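The Robot That Learns to Pick Up a Flower

Category: Science for Kids / Robots and Machines

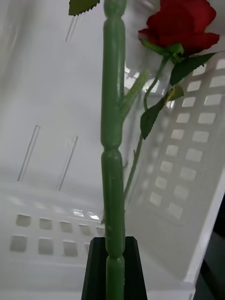
A red cloth-like rose, a green rod and a white basket, seen from very close.

In October the robot workshop in Bremham opened its doors for children. It was an open day, so everyone could come in, look at the machines and ask questions. Our class went there at 10 in the morning.

The workshop is called Cilerside. The people there teach robot arms to do small jobs with things you can find at home. On the day of our visit the job was flowers.

Why flowers?

You can pick up a flower without thinking. Your eyes find the stem, your fingers close on it, and your skin tells you when to stop pressing. A robot must learn each of these steps.

The rose on the table was artificial. A real rose becomes soft and tired when it is touched many times, and the robot had to practice 550 times before the open day. Mr. Severino Gallardo, who guided our group, told us that the first tries were very bad. The robot closed its fingers on the air, or it took a leaf and left the rose where it was.

How does the robot see?

This robot has a small camera near its "hand". The hand of a robot is called a gripper. When the gripper moves close, the camera moves close too, and the things in front of it look very big. Look at the rose in the picture. You can see only one part of the bloom, but the leaves have clear little teeth on their sides.

Some things are hard for a camera. The rod and the stem are both green, and one passes behind the other. The basket is white and full of holes, and bright light can shine on it. A person knows quickly what is in front and what is behind. The robot needs to see many examples first.

What did we do there?

We stood in groups of four behind a yellow line on the floor. One child from each group could press the start button. The arm went down slowly - much slower than we expected - and then it waited a little before it closed the gripper. In our group it needed 2 tries. On the second one it lifted the rose, and we all clapped.

Try it at home

Put on thick winter gloves and close one eye. Now ask a friend to hold a straw next to a thin green pencil, and try to take only the pencil. Do it 3 times. Is it getting easier? This is practice, and robots need it also.

New words

Gripper - the part of a robot that holds things.
Artificial - made by people, not grown in nature.

Last updated: October

Related:
How Does a Robot Arm Bend?
Our Walk Through the Bickerstaff Clock Museum
Meet Ireo, the Robot That Sorts Buttons
Why Do Roses Have Thorns?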